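Search the archives Go

Home | Lists | Threads | Authors | Help

Nestongate Household Swap list
Subject: Re: sorting bins for the supply shelf
From: Guoqing Meng
Date: 29 August 2023

Volodymyr Dmytriv wrote:
> I have the bottom shelf cleared and it is 26 inches wide. Before I
> buy anything, what are you using for bags and small stuff? I tried one
> deep tub and everything ends up in a pile. Also, do you keep the bag
> rolls in their boxes? Mine come 90 to a roll and the boxes fall apart.

Volodymyr,

I gave up on boxes for the bags. They go in a shallow red bin, black rolls on end, more or less upright. They lean a little and I leave them that way. With the boxes gone you can see which roll is getting low, and you can pull one out without moving the others.

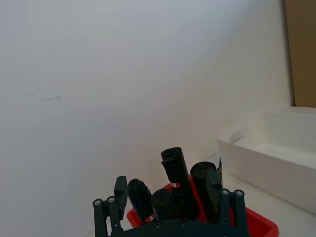 A deep tub never worked for me either. Whatever you need is under something else, and with bag rolls the loose ends catch on each other. If yours unwind, tuck the end back in or put a rubber band on it. I don't bother with bands on the rolls we use every week.

For the shelf I would skip lids. I had lidded boxes from Mamo before these and the lids ended up on the floor of the closet. Open plastic bins are easier to grab and easier to wipe out.

Measure the rims before you buy. The rim sticks out past the body, and 26 inches goes fast if you want three side by side. You may have to turn one the short way.

My order is by color, and I set the bins out on the table first to sort into them:

1. Blue, on the left, for small containers with lids. It has plenty of room left in it.

2. Red, in the middle, for the black stuff. It fills up first.

3. White, on the right, the larger one. Mine takes whatever doesn't belong in the other two, so it needs going through now and then.

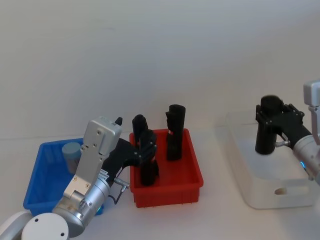
Where to get them

I got mine at Letent in August. Fluteseo has something similar but the sides are taller, and I would not want that for rolls. If you get to Letent before I do, let me know if they still have the red ones. I could use one more.

Guoqing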